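Casual shop and kitchen hands wanted, Prillia

We're looking for 2 casuals to start in December, right through the holiday rush and maybe longer if it suits both sides. One mostly front counter, one mostly out the back. Bit of crossover, everyone does dishes.

Brastix is a bakery and lunch place on Gullach Street, Prillia, next to the tyre shop. Open six days. Pies, rolls, slices, coffee, and a lot of sausage rolls in summer.

What the jobs are

Counter: serving, coffees, phone orders, keeping the pie warmer full, wiping tables. Some lifting (milk crates, drinks). You'll need to be able to add up when the till freezes.

Kitchen: salad prep, sandwich fillings, trays in and out, bagging bread, mopping. No baking experience needed, the bakers do the baking. Start is 4.30am for kitchen, 6am for counter. Please think about that before applying, we've had a few people who hadn't.

Hours

Between 12 and 34 a week depending on how busy. Roster goes up a week ahead on the wall by the coolroom. Swaps are fine if you sort it between yourselves and write it down.

Pay is award rate, casual loading, penalties on weekends and public holidays. Paid weekly. Staff lunch and you can take leftover bread home.

You'll need

- own way of getting here, first bus is too late
- closed shoes, non slip
- to be available the two weeks before Christmas, sorry no exceptions
- right to work in Australia
- food safety certificate would be good, otherwise we'll pay for it once your through the first month

Barista experience a plus but we can teach you. School leavers welcome. So are people coming back to work after a long break, half of our counter crew did just that.

How to apply

Drop a résumé in at the counter after 2pm (not during lunch please!!) or post to Brastix, 69 Gullach Street, Prillia. Put reference 578 on the front. One page is plenty. Tell us which job, what days you can't do and when you can start. Short trial shift, paid, for anyone we like the look of.

Applications close end of November or when we've found the right poeple.

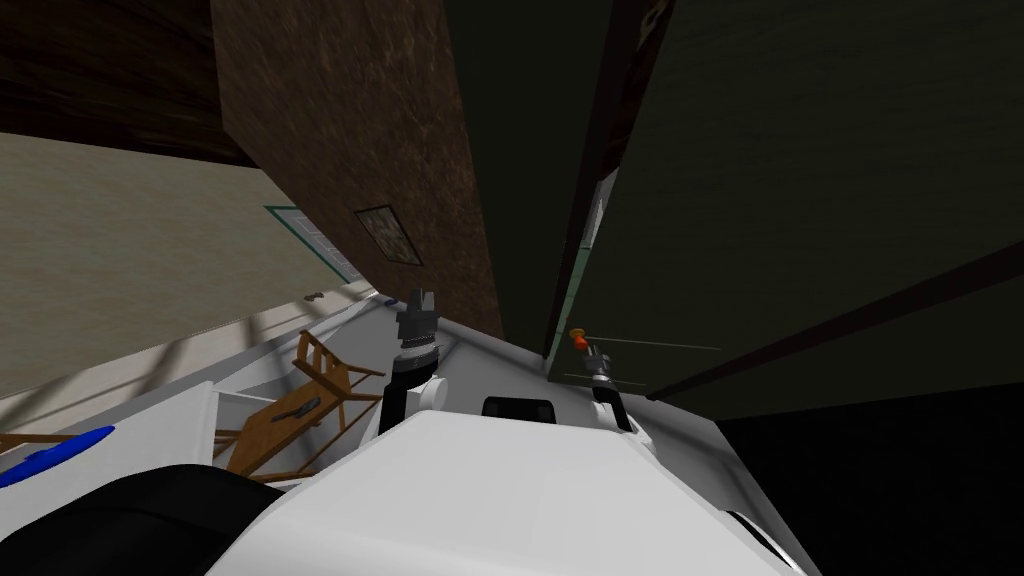
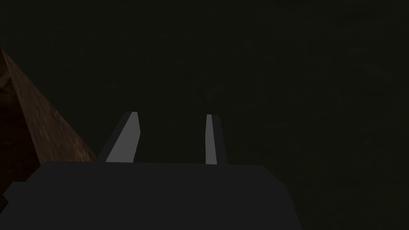
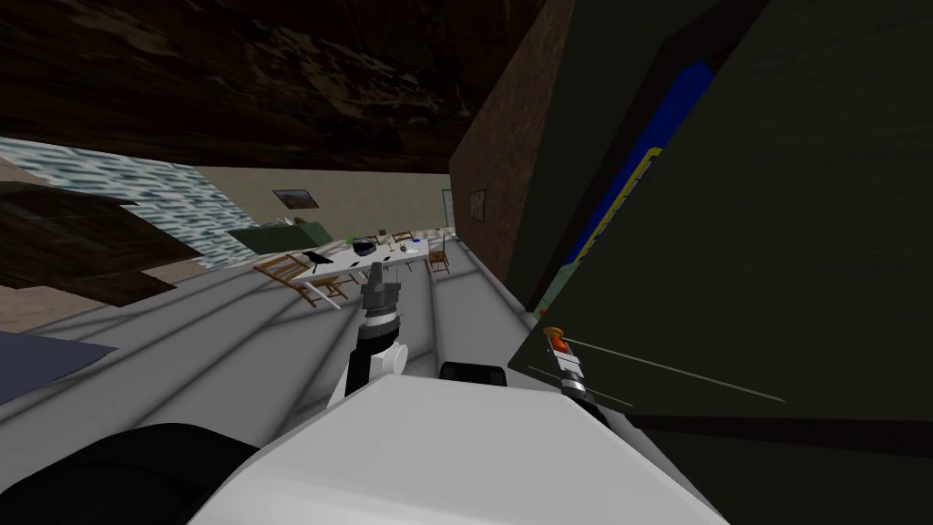
Computer-rendered pictures, all three.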